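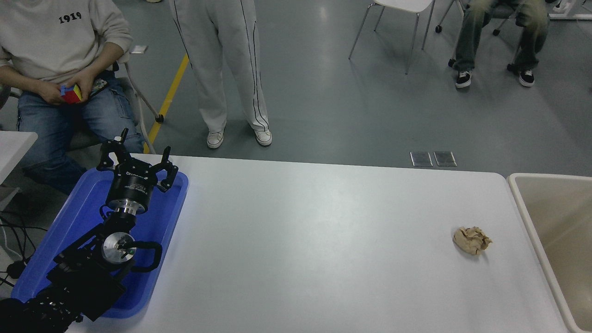 Brown paper on the white table, beige bin next to it.

6/26/19

I am writing this in the evening with my feet in a bowl of water. My English teacher from the old days, she told us that a diary must begin with the weather, so: it was hot, and it rained for a few minutes after lunch, and then it was hot again. Now I can write about the trash.

It is strange to have a whole day of my life about trash, but I want to remember it properly. The people at Clakorik asked us to make the clearing of the tables more orderly, and Hema Arumugam was given the job to write the rules, and I was given the job to help Hema. I was not so glad in the morning. I thought, I did not study for so many years to think about lunch paper. But by noon I was interested, and by the evening I was arguing with my own kitchen.

The first matter was the brown paper. In my mother's house brown paper was never thrown away. She made it flat with her hand, she folded it, and it went to the drawer under the spoons. When the drawer could not close any more, she took the oldest sheets and used them under the shoes. So when I see a piece of brown paper pressed into a ball, I feel a small pain, even now. I have to tell myself that it is only paper. But a ball of it takes so much place! I tried at home tonight with a bread bag. As a ball it filled my cup to the top. When I opened it and folded it, I could put it under the cup and the cup was standing almost straight.

Hema does not feel this pain. She says that a person at the end of lunch will not fold anything, and that a rule which needs folding is a rule for my mother only. I think she is right about the people and I am right about the paper. In the end we wrote "Paper: clean and dry, flat if you can." The "if you can" is mine. She wanted to take it out and then she left it in.

Then we talked a long time about where a bin must stand. I had never considered it. At home my bin is behind the door and I walk to it like a guest walking to a cold bathroom. Hema's opinion is that the bin must stand close to the end of the table, so the thing can go from the table to the bin without any walking. If there is walking, people will put the thing down again on the next table. I laughed at her, and then I remembered my own windowsill, where at this moment there are lying a yogurt lid, a receipt from Sullow and one battery.

After the paper came the foil, and with the foil the morning became longer.

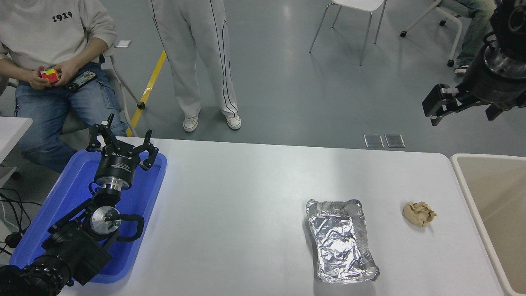 The foil tray, with the paper beside it.

I have a great respect for the foil tray. It weighs nothing, it goes into a hot oven, and it comes out with its edges standing. My aunt carried rice in such trays to every wedding and every funeral, and always she brought the trays home again, a little more crooked each time. She washed them with the soft side of the sponge. With the hard side you make a hole in the corner, and you do not see the hole until the sauce is on the car seat.

The difficulty is that paper and foil like to travel together. At a lunch they lie side by side, and the hand picks up both, and the paper is pushed into the foil and everything goes away as one packet. It looks very tidy. Hema says this is the worst thing, because then somebody at the other end must open the packet again, or more probably no person opens it and it is all lost. So we made a rule for it: one material, one throw. I was proud of this sentence. Hema said it sounds like a sport. She wrote it down anyway.

We discussed also if a tray with food on it must be washed. I said of course. She said a short rinse is enough, and that if we ask for washing, people will become ashamed and hide the tray under other things. I have done this myself with a lasagna tray at my cousin's apartment, so I became quiet.

There was also the matter of size. A paper ball you can drop with closed eyes, but a foil tray is wide and has a long side, and if the bin is already half full it goes in crooked and sits on the top like a hat. Then the next person thinks the bin is full and starts a new pile on the floor. I proposed that the tray should be pressed flat. Hema worried about the edges and the fingers. I said I press them with the bottom of a pan. She asked me who has a pan in such a place. It was a fair question. So now it says "fold gently toward the middle," and I am not satisfied with "gently," but I could not find a better word before the bus.
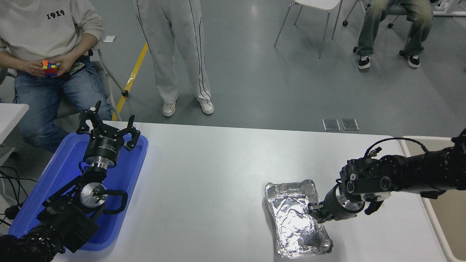 Can a foil tray be used again in the oven after it has been washed?

Most trays can go back in the oven if there are no holes or sharp tears, but put a flat baking sheet under the old ones, as the bottom becomes soft and can bend when you lift it.

I have copied that from my notes, it will stand at the bottom of our rules. I wrote the question, and Hema wrote the answer, and then I added the part with the baking sheet from my aunt.

On the way home I stopped at Bakilana to buy onions, and they wanted to put the onions in a brown paper bag, and I said no thank you, and then I said yes please, I will fold it. The young man waited to see if I will say a third thing.

At home I moved the bin. It stands now at the end of the kitchen table, and I hit it already with my knee. I cleaned the windowsill also. The battery I put in the drawer under the spoons, where my brown paper is. I must ask Hema where batteries go. The water in the bowl is cold now and I still have to cook the onions.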